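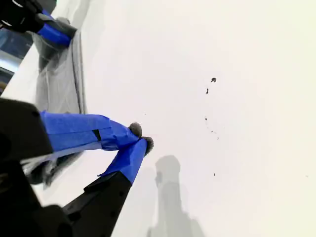

The fixture list for next season came out this week and already the mood on the supporters' forum is that we have been handed a gift. I have read the same post in nine different versions now. Easy start, big games at home, tough away days all bunched at the end when "we'll have momentum". I would like to know where this momentum is kept, and why we never seem to have any of it left by spring.

For those who don't follow the amateur league, and I can't blame you, Stesden play each of the other sides home and away. So the list is the same list it always is. The opponents are the same, the pitches are the same, and the hill behind the goal at Zetalano will still be pouring water on to the six-yard box whatever week we turn up. All the league office does is shuffle the order. People then read the order the way my aunt read tea leaves.

Take the opening run in September. Two at home, then Stasorico away, then home again. "Nine points minimum," somebody wrote, and got a row of thumbs for it. We had two home games to start last season as well. We drew one and lost the other to a side that had travelled with a single substitute, who was a goalkeeper. I was there. I had paid for a pie.

The argument goes that Stasorico have lost their best players over the break and will be weak early on. Well, they may be. They had lost their best players the year before too, according to the very same people, and they put four past us. A team that has changed half its side is just as likely to be fresh and keen to show off as it is to be a shambles, and I have yet to see anyone on the forum who had watched them train.

Then there is the matter of Zúñiga. We get them at home in the last match, which is being talked up as a title decider. It's May. The title being decided is for next May. We finished in the bottom half. I don't mind a bit of hope, I'm not made of stone, but you can't have a title decider without being one of the teams that might win the title.

The club has joined in, of course. The season ticket email arrived almost before the list did, with "huge home finish" in the subject line. An adult ticket has gone up from 145 to 190, and for that you get the same number of home matches as before and a scarf. I already have the scarf. I have several, because it has been the same scarf since they changed the badge. When I asked what the extra money was for I was told "matchday experience", and when I asked what that meant I was told there would be a new speaker by the turnstile. I can hear the old one perfectly well from the car park.
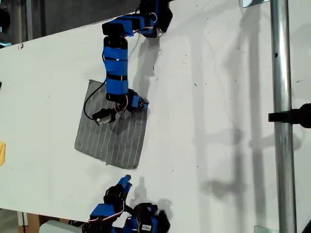 They also quoted last season's best gate, 2648, as proof of growing support. I remember that match. Schoolchildren got in free, the weather was glorious and both the bigger clubs nearby were away. The gate a fortnight later was not in the email. I looked for it on the website and the page for that match just says "attendance to follow".

Delia Domínguez, who has sat two seats along from me for years and is far more cheerful than I am, thinks I'm being unfair. She says the order does matter, because a young side that wins early starts to believe in itself, and a young side that loses early gets shouted at by people like me. I'll give her some of that. I did shout. But when we did start well, three seasons ago, what happened was that the manager stuck with the same eleven until they could hardly walk, and we didn't win between Christmas and the clocks going forward.

If you made me pick out something real in the list, I'd pick the midweek games, and I've seen hardly anyone mention them. We have three long away trips on weekday evenings. Most of our lads have jobs. Last time we went to Zetalano midweek, the left back came straight from a shift and missed the warm-up, and we played the first ten minutes with a winger filling in behind him who plainly had no idea where to stand. That costs you points. It isn't very exciting to post about, I suppose.

The other thing is the pitch. Ours was relaid last summer and was a bog again by November. A run of home games in the wet months is listed by everyone as a plus, and I'd have thought that for a team that likes to pass the ball along the ground it was the opposite. I put this on the forum and was asked whether I even supported the club.

I do, for what it's worth. I've renewed. I grumbled all the way through the payment page, which crashed once and then charged me a booking fee for a seat I have had since before they had a website. Delia had done hers the morning it opened and wanted to know if I was coming on the coach to Stasorico. I've said yes, provided it isn't the coach with the broken heater.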